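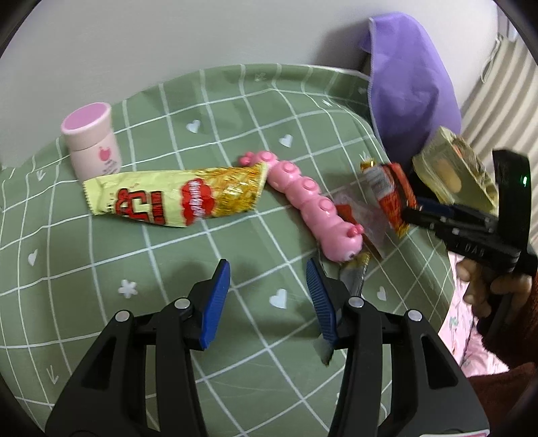
Home | News | Business | Opinion | Letters | Contact

Purnen says smaller snack packs will cut waste. The numbers are missing.

October 24, 2019
By the consumer desk

Snack maker Purnen says its new single-serve packs will help families throw away less food. The company put the packs on sale this week in the same stores that carry its larger bags, and it calls the change "a simple answer to a problem in every kitchen."

Maybe so. The company has yet to show how much food its customers were throwing away to begin with.

The claim rests on a survey of 163 shoppers, paid for by Purnen and carried out in June by Clulura, a market research firm. Shoppers were asked whether they had ever let an open bag of snacks go stale. Most said yes. They were not asked how often it happened, or how much was left in the bag. A person who tossed a handful of stale crackers once, years ago, would count the same as one who does it every week.

Then there is the price. At the Naline store on the east side, a box of nine small packs costs more than the large bag and holds less. A shopper who switches will pay extra for every bite, and will be left with nine wrappers and a cardboard box in place of one bag. Purnen's press release has four paragraphs on stale food and one line on packaging, which says the wrappers are "designed with disposal in mind." Asked what that meant, the company said the wrappers fit in a normal trash can. It did not say whether they can be recycled. The city's own list of what may go in the blue bin leaves out snack wrappers of any kind.

Purnen says it will give 3000 boxes to school lunch programs before the end of the year. It would not name the schools or say whether the boxes come from regular stock.

Gökçe, a smaller rival, tried something similar two years ago and dropped it after one season. Its small packs sold well at first, a spokesperson said, but mostly to people who then bought more of them. The company never found out if less food was wasted. It now sells one large bag with a strip that closes again.

Purnen said it plans a second survey next year. The company has not decided whether the full results will be made public.

Contact the newsroom | Copyright 2019 | Back to top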